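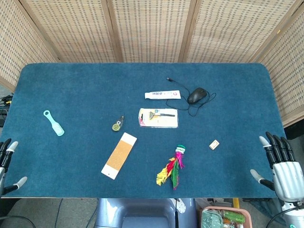
Re: Wired mice, dead batteries, and what to keep in the front desk drawer

List: junico-smalloffice
Posted in July, 9:40 a.m.

On the Junico list, a member from the Gerkis office wrote:

> We are trying to cut down on the junk drawer. Right now it holds
> a tangle of old corded mice, a few wireless ones with no receiver,
> and more batteries than I care to think about. My boss wants
> everything with a cord gone by the end of the month. Is there any
> reason to hang on to the wired ones? We moved to wireless two
> years ago and hardly anyone has complained. Also, does anyone
> know how to tell a dead battery from a live one without a tester?
> I have been licking my lips and looking at the nine-volts, and I
> would like to be talked out of it.

Please don't lick the nine-volts. A tester costs less than lunch, and you can hand it to the next person who has this job.

On the mice, I would keep a couple. We threw ours out at Matlala in a fit of spring cleaning and felt very modern until the morning the conference room machine forgot it had ever met a wireless mouse. To pair the new mouse you had to click a box that said Pair. I got there in the end with the Tab key and some language I have since apologized for. There were 19 people waiting for the budget talk, and they all had advice.

So my rule now is two corded mice and one corded keyboard, in a bag, with a label on the bag. The label matters more than the mice. Before we had one, the bag went into the recycling twice, both times by people who were being helpful.

Before you put a mouse in the bag, plug it in and click every button. The old ones tend to go at the left button first, where a single click turns into a double. You can live with that in an emergency, but you will open a lot of things you didn't mean to open. Wrap the cord loosely. If you wind it tight around the body it will break right where it goes in, and then you have a very light paperweight.

As for the wireless ones with no receiver, let them go. I kept 7 of those for years in the belief that the receivers would turn up. I did find one, inside a stapler box, and it belonged to a keyboard we no longer had. Some brands will let you match a new receiver to an old mouse, but by the time you have read how, you could have walked to the store and back.

Batteries: ours go in two jars, one marked NEW and one marked ASK. The second jar was going to be marked OLD, but people kept putting half-used ones in it and then wanting them back. Put tape over the ends of the nine-volts before they go in any jar. The Flerkaner building next door had a small smoky incident with a loose one and a box of paper clips, and we all got to stand in the parking lot.

If your boss really does want every cord gone, ask about the phone chargers. In my experience that is where the policy gets softer.

One question back to the list – has anyone found a place that takes dead keyboards without wanting a form for each one? Our county drop-off has started asking for serial numbers, and most of ours wore off under the coffee.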